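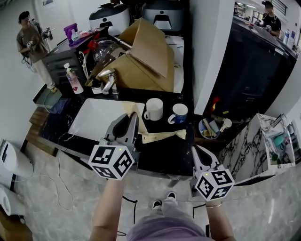
손에 드는 그리퍼로 머그컵 옮기기 시연 모으는 중인데, 큐브 마커 추적이 자꾸 튑니다

Guadalupe Olvera
2023년 8월 작성 · 로봇/자동화 > 동아리·대회

안녕하세요! 학교 로봇 동아리 Prendis에서 조작 팀을 맡고 있습니다. 가을에 열리는 Tivent 학생 대회의 '주방 정리' 종목에 처음 나가게 돼서 요즘 다들 신이 나 있어요. 로봇 팔은 9월이나 되어야 쓸 수 있어서, 그 전까지는 사람이 양손에 그리퍼를 하나씩 들고 직접 시연하면서 데이터를 모으고 있습니다. 손으로 할 때의 감각이 그대로 남는다는 게 너무 재미있어서 방학인데도 팀원들이 알아서 나옵니다 ㅎㅎ

구성은 단순합니다. 그리퍼마다 밑동에 마커가 붙은 흰 큐브를 달았고, 머리 쪽 카메라로 큐브를 보면서 그리퍼의 위치와 방향을 뽑습니다. 추적 코드는 선배들이 남기고 간 Osman이라는 스크립트를 고쳐서 쓰고 있고요. 과제는 조리대 위 머그컵 손잡이를 잡아서 옆의 쟁반이나 도마로 옮기는 것, 그리고 한 손으로 컵을 받치고 다른 손으로 돌려서 손잡이 방향을 맞추는 것입니다.

지금까지 약 300회를 모았는데 돌려 보니 문제가 보입니다.

첫째, 왼손 그리퍼의 자세가 한두 프레임씩 확 뒤집힙니다. 위치는 멀쩡한데 방향만 반대로 갔다가 돌아와요. 컵을 돌리려고 손목을 비틀 때 특히 심합니다.

둘째, 양손이 가까워지면 오른손 큐브가 왼팔에 가려져서 기록이 비어 버립니다. Osman은 이럴 때 직전 값을 그대로 복사해 넣는데, 그러면 로봇이 멈췄다가 순간이동하는 데이터가 되잖아요.

셋째는 좀 막연한 질문인데요, 검은 조리대가 어질러져 있어서 배경을 바꿔야 하나 고민입니다. 팀 안에서도 의견이 갈려요. 한쪽은 조리대를 싹 치우고 깨끗한 데서 다시 찍자고 하고, 다른 쪽은 대회장 주방도 어차피 어질러져 있을 테니 그대로 가자고 합니다. 저는 후자인데 근거가 부족합니다.

비슷한 방식으로 해 보신 분 계시면 어떤 조언이든 환영합니다! 카메라를 더 사자는 답변도 괜찮지만 예산이 빠듯해서 일단은 지금 장비로 할 수 있는 것부터 해 보고 싶어요.

Eyvindur Sveinbjörnsson
채택된 답변

와, 머그컵 손잡이 맞추기라니 과제를 정말 잘 고르셨네요. 저도 작년에 학부 수업 프로젝트로 거의 같은 걸 했고, 겪은 문제도 똑같아서 읽는 내내 고개를 끄덕였습니다.

뒤집힘부터요. 이건 평면 마커에서 흔히 나오는 자세 모호성입니다. 마커 한 장만 보이고 그게 화면에서 작거나 거의 정면이면, 코너 네 개만으로는 해가 둘 나오고 오차도 비슷합니다. 그래서 프레임마다 이쪽저쪽을 고르게 되죠. 큐브를 쓰는 이유가 바로 이걸 막으려는 건데, Osman이 면마다 따로 자세를 구한 다음 그중 하나를 고르는 방식이라면 큐브의 장점을 다 버리고 있는 겁니다. 보이는 면의 코너를 전부 모아서 큐브 전체를 하나의 강체로 놓고 한 번에 푸세요. 코드로는 몇 줄 안 바뀌는데 효과가 엄청납니다! 저는 이걸 고치고 나서 그래프를 띄워 놓고 혼자 박수 쳤어요.

단, 큐브의 면 사이 배치를 정확히 알아야 합니다. 도면 치수를 그대로 믿지 마시고 큐브를 천천히 돌리면서 찍은 영상으로 보정하세요. 스티커를 손으로 붙이셨다면 면마다 조금씩 돌아가 있을 겁니다. 저희 건 한 면이 2밀리미터 밀려 있었는데 그게 손가락 끝에서는 꽤 크게 나타났습니다.

그래도 면이 하나만 보이는 순간은 생깁니다. 그때는 두 해를 모두 구해 놓고 직전 프레임의 방향과 가까운 쪽을 택하면 됩니다. 첫 프레임이 틀리면 끝까지 틀리니까, 시연을 시작할 때 그리퍼를 살짝 기울여서 여러 면이 보이게 하는 습관을 들이시고요.

가려짐 문제는 길이로 나눠서 처리해 보세요. 6프레임 이하로 비면 보간합니다. 위치는 선형이나 스플라인, 회전은 반드시 slerp로요. 오일러 각을 그냥 보간하면 또 손목이 한 바퀴 돕니다. 그보다 길게 비면 구간을 잘라내거나 그 시연을 버리세요. 아깝지만 복사한 값이 들어간 시연은 없느니만 못합니다. 직전 값 복사는 오늘 당장 끄시길 권합니다.

시연하는 사람의 자세도 크게 영향을 줍니다. 팔꿈치를 조금 벌리고, 고개를 손끝 쪽으로 계속 두는 것만으로 빈 구간이 많이 줄었어요. 저희는 시연자 옆에서 다른 팀원이 화면을 보다가 추적이 끊기면 바로 "다시!"를 외쳤습니다. 시끄럽지만 재미있습니다.

배경은 올베라 님 의견에 한 표입니다. 마커 검출만 놓고 보면 조리대가 어질러진 건 거의 상관이 없습니다. 신경 쓸 건 마커 표면의 반사예요. 유광 용지에 뽑으셨으면 무광으로 다시 뽑으시고, 창문에서 들어오는 빛이 마커 면에 직접 맞는 각도만 피하세요. 학습 쪽에서는 물건 배치를 일부러 바꿔 가며 찍는 게 훨씬 도움이 됩니다. 컵 위치뿐 아니라 주변 물건도 가끔 옮겨 주세요.

대회에서 꼭 좋은 결과 있기를요. 고친 다음 그래프도 보고 싶습니다!

지나가던공대생

Dralberg 시뮬레이터로 그냥 다 만들면 안 되나요? 저희 과 친구들은 그걸로 3,000개 뽑았다던데요. 머그컵 모델은 인터넷에 많아요. 실물로 하나하나 하는 거 너무 힘들어 보여서... 근데 멋있긴 합니다.

납땜하는오후

윗분 말씀처럼 강체로 한 번에 푸는 게 맞고요, 하나만 덧붙입니다. 노출 시간 확인해 보셨어요? 손목을 비틀 때 특히 심하다고 하셨는데, 자동 노출이면 실내에서 셔터가 길어져 마커 코너가 번집니다. 그러면 해가 더 쉽게 뒤집혀요. 노출을 수동으로 짧게 고정하고 조명을 하나 더 켜세요. 저는 고등학교 동아리 때 코드만 일주일을 뜯어보다가 책상 스탠드 하나로 해결했습니다 ㅋㅋ

그리고 그리퍼가 얼마나 벌어졌는지는 어떻게 기록하세요? 손가락 개폐 값이랑 영상 시간이 어긋나 있으면 컵을 잡기도 전에 들어 올리는 데이터가 됩니다. 녹화 시작할 때 카메라 앞에서 손가락을 탁탁 닫는 동작을 넣으면 나중에 맞추기 편해요.

Guadalupe Olvera
글쓴이 댓글

답변 감사합니다!! Osman 열어 보니 정말로 면마다 따로 풀고 그중 제일 크게 보이는 면을 고르고 있었어요. 강체로 묶어서 기존 녹화에 다시 돌렸더니 왼손이 뒤집히던 구간이 거의 다 사라졌습니다. 팀방에 그래프를 올리자마자 난리가 났어요. 노출도 자동으로 돼 있어서 내일 고정해 놓고 새로 찍어 보려고요.

손가락 탁탁 동작은 벌써 다들 따라 하고 있습니다. 시뮬레이터도 팔이 오기 전에 한번 만져 볼게요. 큐브 보정은 아직인데, 영상 찍을 때 큐브를 손으로 돌려도 되나요, 아니면 큐브를 고정하고 카메라를 움직이는 게 나을까요?

Eyvindur Sveinbjörnsson
댓글

둘 다 되지만 저라면 큐브를 고정합니다. 손가락이 마커를 가리는 일도 없고 번짐도 덜해요. 이웃한 면이 같이 보이는 장면을 충분히 넣어 주세요. 축하드려요!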